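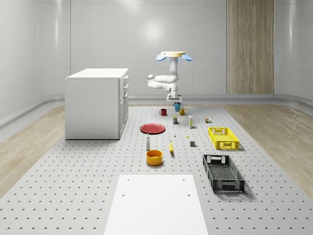
**Will it cost more to park in Zomgate this spring?**

For most people who drive there on weekdays, it will. The first two hours stop being free in April, and the city has not said what happens to the evening rate.

TRURNOV, 25/01/2026. The city says its new parking plan for the Zomgate shopping district will make it easier to find a spot. It may. The documents put out so far don't give anyone much of a way to check.

Under the plan, all 939 street spaces in Zomgate will move to paid parking from the first minute, Monday through Saturday. Drivers will pay by phone through Runix, the company that already handles payment at the two city garages. The old coin meters on Mill Street and around the market square will come out. A trial period of four months is to follow, after which the city council will vote on whether to keep the system.

What the council will be voting on is less clear. The plan lists "improved turnover" as the main goal but sets no target for it. Asked last week what figure would count as a failure, deputy transport director Hanneke Verbeke said the city would "look at the whole picture once we have the data."

She was also asked whether anyone had measured turnover before the change, so there would be something to compare it with. A survey was done, she said, and it will be published with the final report. That report is due after the trial ends.

The case for the plan rests mostly on a study by the consulting firm Van der Linden, which the city hired last year. The study says drivers in Zomgate spend too long circling for a space and that free parking is the main cause. It runs to 70 pages, and a good many of those are maps. The part on circling draws on counts made on two afternoons in December, in the middle of the holiday shopping season, when the district is about as full as it ever gets. The authors do say in a footnote that "seasonal effects may apply." The summary handed to council members leaves the footnote out.

Verbeke defended the timing. The city wanted to see the streets under pressure, she said, and a quiet week in February would have told it very little.

Shop owners are split, though the louder half is against. A petition asking the city to keep the first two hours free had 2,246 signatures when it was handed in on Thursday. Carleen Kingi, who runs a fabric store on Mill Street and helped start it, said her customers tend to be older and come for a long look around.

"They're not going to stand on the sidewalk in the rain downloading something," Kingi said. "They'll go out to the mall by the highway, where it's free. I would."

Her own evidence is thin too. The petition says similar changes elsewhere have "destroyed" small business districts, but it names no places, and Kingi could not point to one when asked. She said she had heard it from other owners. Signers were not asked for an address, so there is no telling how many of them shop in Zomgate or have ever parked there.

Anju Grewal, whose bakery faces the square, did not sign. Half the cars outside her door at nine in the morning belong to people who work in the district, she said, and they are still there at closing time. The two-hour limit is on the signs but she can't remember the last time she saw a ticket.

That raises a point neither side has spent much time on. If the current limit were enforced, it might free up some of those spaces at no cost to shoppers. The Van der Linden study gives enforcement one paragraph and puts no price on it. Verbeke said the city has had trouble filling parking officer jobs and that the Runix system would let fewer officers cover more streets. She did not have a number for how many fewer.

Money is the other soft spot. The city insists the plan is "not a revenue measure," a phrase that turns up in the press release, the slides and the letter sent to residents. The draft budget nonetheless has a new line for Zomgate parking income. Council member Tymofii Marchuk, who sits on the budget panel, said he asked how the estimate was made and was told it assumed that the number of drivers would stay the same.

"So it raises money, and it also doesn't change anybody's habits," Marchuk said. "I'd like to know which meeting I'm supposed to believe."

He has not said how he will vote.

Runix will keep a share of each payment. The city would not release the contract, saying the terms are still being finished. Torunn Nygård, a spokesperson for the company, said the fee was in line with what other cities pay and declined to name them. People without a smartphone will be able to pay by calling a phone number or at "selected partner shops," she said. No shops have been signed up yet. Kingi said she had been asked and had turned it down.

The council takes up the plan at its next regular meeting. Written comments can be left at the front desk at city hall until noon on the day.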